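Section 4. Setting up the bag table for visitors

I wrote this section after our October open day at Imenville, when I ended up running the bag table with one page of notes and a dying marker. Hongjun Han asked me to put it all down properly so the next person doesn't have to call me at breakfast. So this is the long version. It assumes you've already done Section 3 (power, network, arm bolted down and homed) and that the Stelard controller shows a green light. If it doesn't, go back. Please don't try to fix it with people standing at the rope!

Before you start

You'll need the arm with the two-finger gripper fitted, the white table, the tote bag, a roll of painter's tape, the handheld stop button with its long cable, and the laptop with the Handeo program on it. Get a chair too. You'll be on your feet most of the day and I really wish I'd had one.

Give yourself a full hour. I've done it in less, and I was still taping the floor when the first school group came through the door.

Getting the table ready

1. Wipe the tabletop with a dry cloth. Skip the spray cleaner, it leaves streaks and the overhead camera picks them up.

2. Push the table back toward the wall panels until the two rear feet land in the tape corners on the floor. If the tape corners are gone (they peel, especially after mopping), measure 836 mm from the center of the arm base to the near table edge and put new ones down.

3. Lock all the feet. Lean on the table with both hands. If it rocks, do it over.

4. Plug in the stop button and press it. The controller light should go red right away. Twist to release it, then press Reset on the laptop.

CAUTION: Test the stop button every time you set up, and again after lunch. If the light stays green when you press it, the table is closed for the day. Put the cover on the arm and go find Niamh Nic Aodha.

Placing the bag

5. Stand the tote up on its bottom, a little left of the middle of the table as seen from the visitor side. Don't lay it down. The program looks for the top rim.

6. Turn it slightly, so the end nearest the arm sits farther back from the visitors than the other end does. I fussed over this for ages and a small turn is plenty.

7. Let the front handle hang down over the front panel. It doesn't have to be even. Ours always droops to one side and the arm couldn't care less.

8. Fold the opening together along the top. If it gapes, the upper finger can slide inside the bag, and then you get a very long, very dull wait while the program backs out.

9. Check that the metal clasp on the arm side hangs straight down along the edge of the bag. Take off the shoulder strap if somebody has clipped it back on.

Note: Keep a bit of stuffing in the bag so it stands up by itself. I use two old sweatshirts. Dewanti Lau likes packing paper, and hers holds its shape longer, but you can hear it crackle from the back row.

First touch

10. On the laptop, open Handeo and pick the program called Rim Touch. Set the speed to 2. It goes a lot higher and you'll be tempted. Leave it.

11. Call out "arm moving" so everybody hears it, then press Start. Keep your thumb on the stop button.

12. Watch the upper part of the gripper come in from the left and settle against the corner of the bag by the clasp. The lower finger should stay clear of the table.
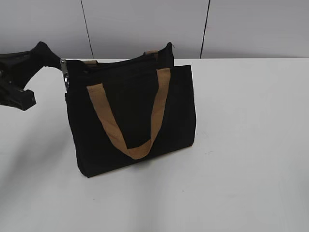 Issue 2, page 641

Look at the lower finger before you look at anything else. There should be open air under and around that blocky tip, as in the picture. If yours is brushing the tabletop, the arm height is off, and you should stop, raise it one click in Handeo, and run Rim Touch again.

Next check the corner. You want the gripper against the rim close to the silver clasp, with the bag still upright. A little push is fine. If the whole bag skates across the table, the stuffing is too light or you've still got the speed turned up (I did, twice).

13. Press Hold. The arm stays where it is, and now's the time to talk.

What to say while it's holding

Everybody has a different speech, so take this as mine. I tell people that a bag is a hard thing for a robot to deal with, much harder than a box, as it changes shape whenever you touch it. Then I point at the tan handle and ask the kids where they'd grab it. They nearly all say the handle! I ask what happens if the handle is twisted, or has flopped over behind the bag, and off they go. At the open day one girl kept me there so long that Hendrik Michiels had to take the next group over to the welding cell and bring them back later.

The question you'll get most from the adults is whether the black bag is a problem for the camera. The answer is that it can be. A black gripper on a black bag makes the edges harder to pick out, and if your lighting is poor the program may ask you to confirm the corner by hand. Click on the rim right by the clasp and press Accept.

CAUTION: Visitors stay behind the rope whenever the controller is green. That includes people's bosses. If somebody leans over for a photo, press stop first and be polite second.

Resetting between groups

14. Press Release, then Home. Wait until the laptop says Parked.

15. Press the stop button. Only then reach in and straighten the bag.

16. Go through steps 5 to 9 again. It gets quick after a few rounds.

17. Twist the stop button out, press Reset, and wave the next group up.

If something goes wrong

The arm stops halfway and the light is amber. The cable has probably snagged behind the base. Press stop, free it, and start over from step 10.

Handeo says "no rim found." The opening has come unfolded or the bag has slumped. Redo step 8 and push the stuffing up with your fist.

The finger catches on the clasp. Press stop, then Release. Never pull the bag away by hand while the gripper is on it. Ilham Latuheru bent a finger pad that way during rehearsal, and the new one had to come from Hafþórsson, so we ran the whole morning with the spare set.

Packing up

Home the arm, press the stop button, and switch the Stelard controller off at the back. Leave the sweatshirts in the bag and the bag on the shelf under the laptop. The rope goes in the tall cabinet. Charge the laptop overnight, please, and write down anything odd in the blue notebook, even if it only happened once.

Go on to Section 5 for the conveyor.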